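The Clonum folding gallery stool, after one summer of museum days

I draw in museums. Badly, but a lot, and my hips stopped forgiving me for standing through whole exhibitions a while back, so in June I bought the Clonum stool and dragged it to every show I could get to.
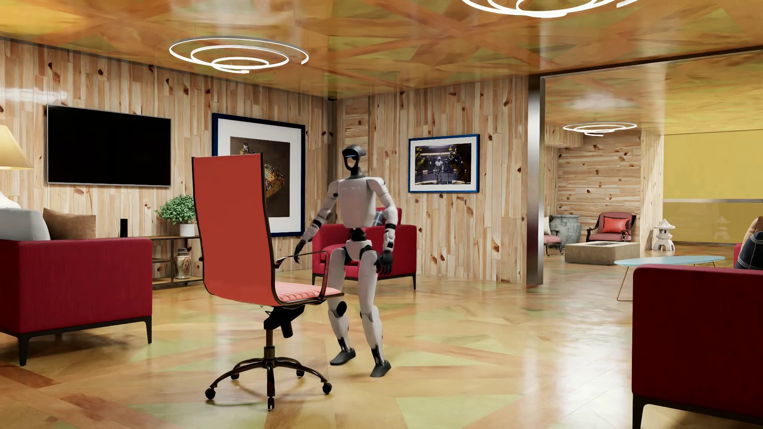

Carrying it

It folds flat and goes over your shoulder on a strap. The strap is too short for me (I'm tall, and I wear a coat indoors, don't ask) and it slid off on the stairs at the Pichler print rooms over and over. I swapped in one from an old camera bag and all was well! Guards have been lovely about it. Only the Brurnier made me check it at the desk, and they lent me one of theirs, a Nomum, so I got to compare.

Sitting on it

The seat is wider than the Nomum's and a touch higher, perfect for looking at big paintings and a bit high for anything in a low case. I spent 2 hours in front of one tapestry and got up without groaning. The rubber feet are quiet on stone. On waxed wood they squeak, and in a hushed watercolor room everybody turns around.

What bugs me

The hinge pinches. Keep your thumb on the outside when you open it – I learned that in the middle of a curator's talk. The pencil pocket is also too shallow, and I've lost a very nice 2B to it.

Would I buy it again? Yes, with a better strap. If you mostly look at small things in cases, try the lower Nomum first.

– Maxine Kerslake

Comments (3)

Liesl Fankhauser: Does the squeak wear off? Mine is new and I'm scared to shift my weight.

Maxine Kerslake: A little! Wiping the feet with a damp cloth helped.

Ambros Imhof: I bought the Nomum for ceramics shows and my knees disagree with you about low seats.

Recent posts
Sketchbooks that survive a coat pocket
Duangjai Saengthong's paper weavings, seen twice
Which museum cafes let you draw

Contact | © Maxine Kerslake | Back to top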